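Section 5: Drying small items on the Wollora airer 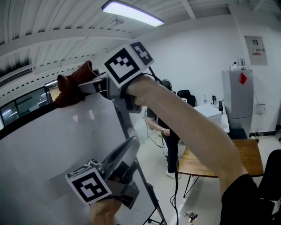 A small brown item over the top edge of a white board.

Gloves, cloths, socks and hats are the things most people dry badly. The leaflet in the Wollora box gives them one line ("drape and enjoy") and a drying time that we have never managed to match in the workshop at Wundbridge. Treat what follows as a replacement for that line.

Before you start

Check the label. If it says dry flat, dry it flat. The airer has a "gentle" setting, but as far as we can tell it only switches the fan off and leaves the rails just as warm. We would not trust a wool glove to it.

Weigh the load if you have kitchen scales. Our test load was 982 g after spinning, and the top rail coped. The box claims a good deal more. We tried more and the rail bowed in the middle, so make up your own mind.

Setting up

1. Stand the airer on a hard, level floor, a full arm's length from curtains and bedding. Carpet lets one foot sink and the whole thing leans.

2. Open the legs until both side catches click. One click is not enough. Push down on the top rail with a flat hand before you hang anything on it.

3. Fit the drip tray. It slides in from the front and will also go in upside down, in which case it holds nothing.

4. Plug in at the wall, not through an extension lead. Leave it switched off for now.

5. Open a window a little, even in October. The water has to go somewhere and the airer does not make it disappear, whatever the word "absorbing" on the packaging is meant to suggest.

Hanging

6. Squeeze each item in a dry towel first. This does more than any setting on the dial.

7. Fold cloths over the rail with one side longer than the other, so the two layers don't lie flat together.

8. Hang gloves by the cuff with the fingers pointing down. If they are lined, pull the lining out as far as it will come without force. Draping a glove across an edge is all right for a short airing, but the fold stays damp and you will need to turn it.

9. Put thick things at the ends of the rail and thin things in the middle. The leaflet shows it the other way round. We tried both and the middle is plainly the cooler part on our two machines. Yours may differ.

10. Switch on at the lower heat. Turn everything after an hour.

CAUTION: Do not dry leather on the heated rails at any setting. It goes stiff and may crack. Use an unheated edge in a room with some moving air, and be patient.

CAUTION: Do not hang anything over the control box. The vents are on top, which seems a poor place for them.

CAUTION: Switch off at the wall before you empty the tray.

Note on clips: The Priken clips sold alongside the airer are ordinary clips. They grip well enough, but they leave a mark on knitted cuffs, and wooden pegs did the same job for us. If you do want them, the spare part number is 3152.

Note on the cover: The zip-up cover is said to halve drying time. With the window open and the same load, we saw cloths finish a bit sooner and gloves no sooner at all. It also hides the load, so things get forgotten in there and come out smelling of pond.

How to tell when it is done

The light on the front goes green when the timer ends. It knows nothing about your washing. Feel inside the fingertips of gloves and along the hems of cloths. If they feel cold, they are still damp. Give them another half hour, then leave them on the rail with the power off until the metal has cooled.

If gloves are still damp after 8 hours, stop adding heat. Towel them again, turn them inside out and move them to another room. In our experience the room is usually the trouble.

Storing the airer

Let the rails cool, wipe out the tray and fold the legs in the reverse order of step 2. Keep the flex outside the fold, as the hinge will pinch it.

Comments

Dinesh Sandhu
Agree about the green light. Mine comes on over soaking tea towels. Has anyone got the Arai one instead, and is it any better?

Zdenka Živković
Had the Arai for a winter. Same rails, nicer dial. I wouldn't pay extra.

Krum Hoxha
I find the cover does work for socks. Did you test socks?

Vlasta Slanina
Step 3, guilty. Wet floor for a week before I spotted it.

Sorcha MacKinnon
Krum, we did, but only thin ones, and they dry on anything. Will try again with walking socks and change the note if you're right.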